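About Fendemier

Fendemier is a shared workshop for people who build automation equipment on their own time. It occupies two rooms in the Prakari building. Members pay by the month, hold a key and work on their own projects or on one of the two shared builds. Orders, stock and the machine log are kept on one server, which every member can read.

The main shared build is Ilta, a bin-picking cell. It was started in September on a light wooden tabletop, with two gray bins set one behind the other and clamped at the edge. The task is to pick elongated blocks from an open bin with an industrial arm. Cell layout, cable routing and the control software are member work.

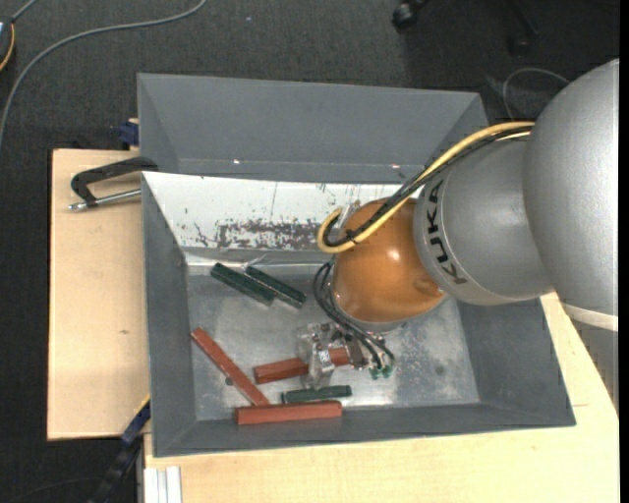

Gripper revisions are numbered and kept. There have been 13 so far, 8 of them changes to the fingers only. Each revision is run through the same pick list of 231 attempts before it is accepted, and the results go into the log with the drawing. Failed revisions stay on the shelf with their notes — several parts have been reused from them.

The second build, Oprea, is a small conveyor and sorting gate intended to feed Ilta. The mechanical work is complete. The controller is being rewritten.

New members complete an induction on arm safety, clamping and electrical isolation before using either cell. Prior experience with robots is not required, but basic wiring and some programming are useful. The next induction is on 17th May. Applications are made through the contact form, with a short note on what you intend to build and which machines you need.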